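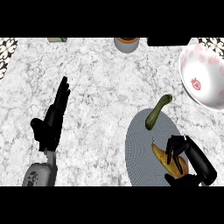 Readers in Plurnircombe wrote that they signed up for council alerts and then got nothing for weeks, until they found out the address had never been confirmed. Please follow the steps below in order, including step 4, which is the one most often skipped.

Section 2. Setting up meeting alerts

The Pillstead news site sends alerts when a city agenda is posted, when an item is added or pulled, and when a vote is recorded. You need a reader account to get them. If you don't have one yet, go back to Section 1.

2.1 Turn on alerts

1. Sign in and open My Page.
2. Select Alerts, then Add a city body. The list includes the city council, the planning commission, the parks board and the harbor board.
3. Check the box next to each body you want to follow and select Save.
4. Open the confirmation message in your email and select Confirm. Alerts do not start until you do this.
5. Return to My Page. The status next to each body should now read Active.

Note: The confirmation link works for 37 hours. After that, go back to Alerts and select Send again. Only the newest link will work.

Caution: Do not forward the confirmation message. Anyone who has the link can change your alert settings.

2.2 Choose your district

District alerts cover zoning notices, street closures and permit hearings near a given address.

1. On the Alerts page, select District.
2. Type your street address without the unit number.
3. Check the district shown on the map. If your street is a boundary line, the map may show two districts. Pick the one printed on your sample ballot.
4. Select Save.

You can follow up to two districts from one account. Addresses in the Sosa annexation area are still listed under their old district numbers, and the map will be changed when the city publishes the new boundaries in October. 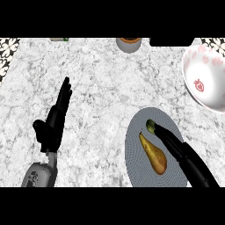

Will I still get alerts if a meeting is canceled? A cancellation notice goes out as soon as the city clerk posts one, and the item stays on your page marked Canceled.

2.3 Set how often you hear from us

1. On the Alerts page, select Timing.
2. Choose Right away, Once a day or Once a week. The daily message goes out at 6 a.m.
3. To stop messages for a while – during a vacation, for instance – select Pause and enter a return date.
4. Select Save.

Note: Special meetings can be called on short notice. Readers on the weekly setting may not hear of one until it is over. Use Right away for any body you plan to speak in front of.

2.4 Follow a single item

Each agenda item has its own page with the staff report, written comments and the recorded vote. To follow one item only, open its page and select Follow. Following ends when the item gets a final vote. An item that is continued keeps the same page, but the date at the top changes.

Caution: The Comment box under an item goes to our editors. It does not go to the city and will not become part of the public record. To file an official comment, use the Asesel link at the top of the item page and check the city's deadline before you start.

If your status does not change to Active after step 5 in 2.1, look in your spam folder first, then see Section 6, Account problems.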